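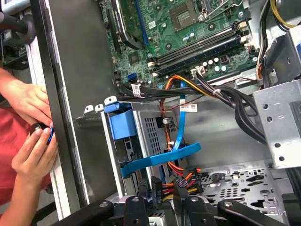 How do museums look after their dinosaurs?

Hello! I'm Nélida Painemal and I work at the Bakmont Museum, where I get to spend my days with very old bones (best job ever!). Children ask me all the time how we keep them safe, so let me tell you a bit about it.

We've got 149 fossils in our collection, but you'll only see 40 of them when you visit. The others are asleep in our storeroom, each one tucked into a drawer lined with soft foam. Fossils look tough, and they are made of stone, but they can still crack if you bump them!

Bones don't like it too damp, so we check the air in the storeroom every morning. Light can be a pest too. It doesn't bother most fossils much, but it fades feathers and butterfly wings, and that's why our butterfly room is so gloomy. Your eyes get used to it, I promise.

Then there are the beetles. Tiny, hungry ones that love to nibble on fur! We put out sticky traps and look at them with a magnifying glass. In July I found one beetle next to our stuffed badger and I was cross all day.

My favourite fossil is a sea lizard's tooth from Navarrete. I dust it with a make-up brush, very slowly, and I hold my breath while I do it. Come and say hello to it, it's in the case by the stairs.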